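Reuse of School Uniform in Okthorpe
Laine Dzene and Fatima Omoregie

2. Method

A paper questionnaire was sent home in March to all 269 families with a child in years 7 to 9. Twelve parents were later interviewed by telephone. Questions covered the price of new items, how long each was worn and where it went afterwards.

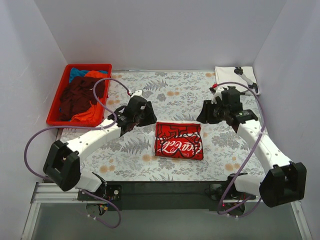 3. Findings

Jumpers were passed on most often, usually to a younger relative. Trousers were seldom kept, as the knees wore through. Several parents asked for a second-hand sale before the autumn term.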